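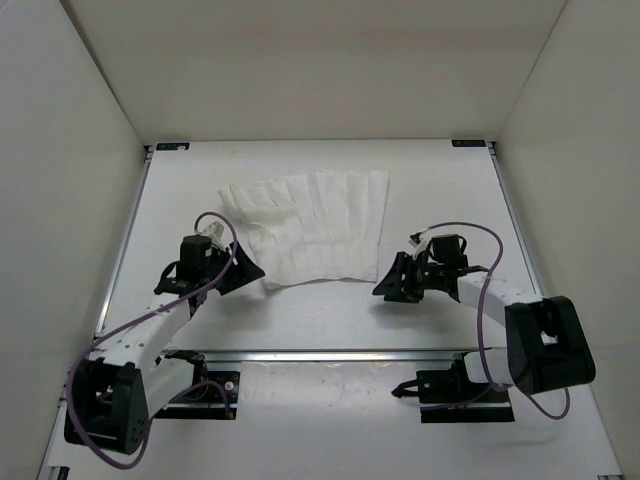 Mererid Craddock, doctoral researcher in textile handling

Figure 3. White cloth on the work surface, unflattened. Ridges cross the center and right; the left side is gathered.

3.2 Starting states of the cloth

Folding studies tend to begin with a flat cloth, and so leave out the step that takes most of the effort in household laundry. We treat the unflattened cloth as a condition in its own right. The Folldale set contains 139 starting states, each sorted by the kind of creasing that dominates it.

Two kinds are distinguished. A ridge is a long raised crease with a clear direction. A bunch is an area of softer wrinkles where the fabric has gathered and the outline is pulled out of square. Many states show both. In Figure 3 the ridges run from the far edge toward the near edge, while the wrinkles on the left are diagonal and the far left corner is drawn into a narrow point. The right edge is fairly straight and would serve as a reference for squaring the rest.

The distinction matters for the order of work. Ridges can often be removed by a single pull across their direction. A bunch has to be opened from a corner first, and pulling on the middle of an edge usually moves the whole cloth without opening anything. Corners folded to a point are a separate difficulty — the true corner may lie under the fabric, and the visible tip is then a poor place to grasp.

States were labeled by the first author and checked by Beca Morris. The two sets of labels agreed in about 74 percent of cases before discussion. Most disagreements concerned cloths in which a ridge faded into a gathered area, and these were entered as mixed. Another 5 states were set aside because the cloth had doubled over itself and its outline could not be traced.

Edge straightness was scored separately, using the Ifans scale, and is reported in Section 4.1.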